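Answers to the questions we get most about the Orkness listening evenings and the Lurnis record. Last updated 14/08/2023.

## Who plays on the album?

Ottilie Hauser wrote and sang all 12 songs. Eberhard is her backing trio.
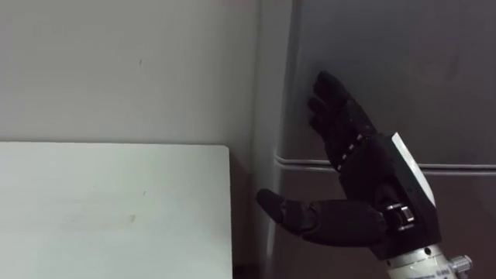

They also play on the June live tape, but that one is sold only at shows.

## How many copies were pressed?

The first vinyl run was 736 copies on the Noreck label. Roughly 60 are left. There is no plan for a second run.

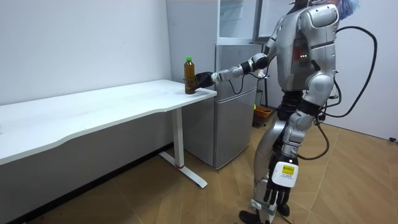

*A black robotic hand around a bottle with a green cap.*

## Can I get a download with the vinyl?

Yes. The code is on a card inside the sleeve. If yours is missing, email us your order number and we'll send a new one.

## How long is a listening evening?

We play the full record, 63 minutes, with one break to turn it over. Doors close when side one starts.
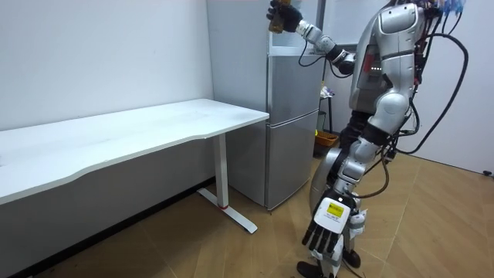
## Can I bring records to be signed?

Yes, up to two per person. Signing is after side two, at the table by the door.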